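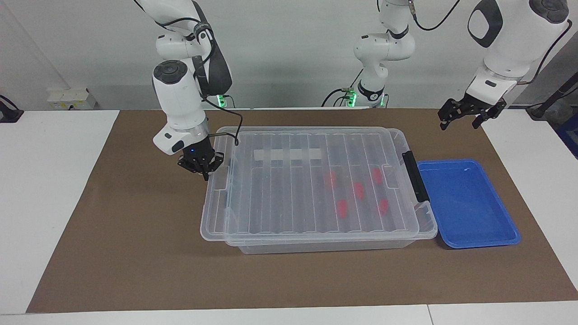 What has changed for the packing staff since the two-arm station came in? They spend less of the day opening, closing and moving storage boxes, and more of it checking orders and dealing with the ones that don't go through.

Progress report to Granudley, small parts handling grant
Prepared by Jidex, operations office
Tuesday, November 19, 2019

Work done in this period

The station at the Purves site has been on the day shift for the whole period. It handles lidded plastic storage boxes and open trays of small parts. In the last report we said that the arms could manage open trays only. Lidded boxes were added after that, starting with one size of box. A second size is planned but has not been tried.

The station handled 3,224 boxes. Of these, 1,793 went through with no one touching them. The rest needed a person at some point, most often to seat a lid or free a latch. Lids remain the main cause of stops. A box set down a little crooked will often stop the job, and the operator then straightens it and starts again from the screen.

Skitell, who supplied the control software, sent two updates. The first made restarts quicker. The second caused trouble with tray heights and was removed the same week. We are back on the earlier version until they fix it.

Effect on staff

Eleven people work in the packing area and all are still in post. No hours were cut. Each shift now has one person assigned to the station, and that duty changes every two hours. The change was made at the request of the staff, who found a full shift of watching the arms tiring in a different way from packing by hand.

Several people said their wrists and thumbs are less sore at the end of the day. We have no measurements to back this up and are reporting it as they told it to us. Two said they miss the pace of the old bench and would prefer not to be on the rotation. They have been kept on hand packing for now.

The supervisor's job has changed more than we planned for. Stops are reported to her first, and in the early weeks she was called over many times a shift. Operators can now clear the common stops themselves after a short training session. Training took almost 76 hours of staff time in total, all of it paid and inside normal shifts. This was more than we budgeted, and the difference came out of the travel line.

Pay grades for the station duty are still open. Staff have asked whether clearing stops and restarting the arms counts as machine operation. We think it does, and have put this to the site manager in writing.

Problems

The station takes up more floor than the bench it replaced, and the aisle behind it is tight when carts are out. We have moved the cart parking to the other wall. Spare gripper fingers were late, so the arms ran on one set for most of the period.

Next period

Try the second box size. Get the fixed software from Skitell and test it outside the shift before it goes on. Settle the pay grade question. Repeat the staff interviews with the same questions, including the two people who are not on the rotation.

Spending is within the total approved. The table by budget line is attached separately.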